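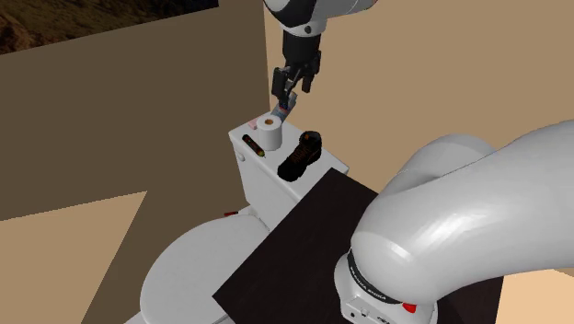 Negotiators for the governments of Prellance and Mundbridge agreed Thursday to reopen two border crossings and exchange 100 detainees from each side, officials said, in the first written accord between the neighbors in more than a year.

The agreement was reached after nine hours of talks hosted by the Özkan Foundation, a mediation group that has worked on the border dispute since February. It does not address the status of the disputed Tandadent valley, where both governments claim the right to station troops and collect road tolls.

Zerrin Canpolat, the foundation's lead mediator, told reporters the two delegations had signed each page of the document separately and would not issue a joint statement.

"The parties have accepted a limited set of duties with dates attached," Canpolat said. "We will publish the text once both cabinets have approved it."

Under the accord, the northern crossing will open to foot traffic and passenger cars from 6 a.m. to 8 p.m. daily. The southern crossing will be reserved for freight and medical transport during the first month. Drivers carrying farm goods will need a permit stamped by customs offices on both sides.

The detainees include farmers, truck drivers and several local officials who were arrested on charges of unlawful entry. Their names have been given to the families but will not be made public before the transfer, the foundation said. Prellance had earlier asked that four border guards be included in the exchange. Their cases were left for a later round.

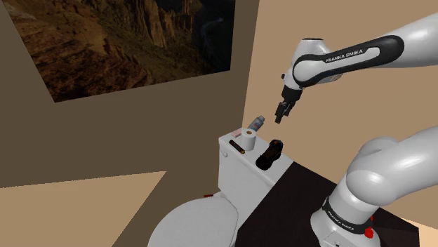
Displaced residents to return in stages

The accord also sets terms for the return of residents who left the valley during last fall's clashes. The foundation's records list 1,185 people now living in temporary housing on the Mundbridge side, most of them in schools and a former rail depot in the district capital.

Families with children enrolled in valley schools will be allowed to return first, followed by landowners who can show a deed or tax receipt. Tenants without papers may apply through a claims office, which is to have staff from both governments.

Each returning household will receive a one-time payment of 2,000 crowns, to be shared equally by the two treasuries. Mundbridge lawmakers must still approve their half of the money, and a vote has not been scheduled.

Diễm Văn, a spokesperson for the Mundbridge Foreign Ministry, said the government considered the payment a humanitarian measure and did not accept blame for damage to homes in the valley.
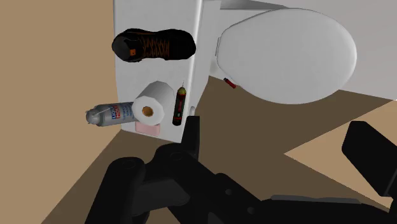

Văn said the ministry would ask for monitors at both crossings and for a telephone line between the two military commands – a request that Prellance has turned down twice. The Prellance delegation left without taking questions. In a brief written statement, its Interior Ministry said it would carry out the agreement "in full and on the basis of equal conduct by the other side."

Opposition parties in Prellance criticized the accord within hours of the signing. They said the government should have secured the release of the border guards before agreeing to open the freight route, and called for a full debate in the assembly.

Talks on the valley's status are expected to resume next month at the foundation's offices.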